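I got to Desudano just before it opened, and Pavithra Gounder was already up to her elbows in dumpling dough. "We fold up to 300 a night," she told me, "and I still mess up the first one!"
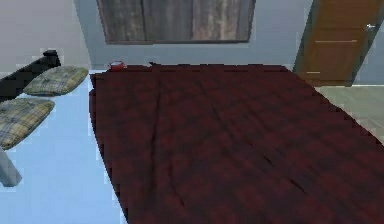 Image credit: Maddocks

She learned the filling from her aunt in Gilgate – cabbage, ginger, way more black pepper than you'd think. I ate nine.

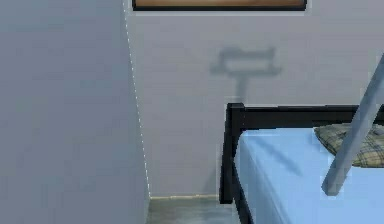 Lăcrămioara Furtună prefers them fried, and told me so twice. Pavithra just laughed. "Steamed first," she said. "Then we'll talk."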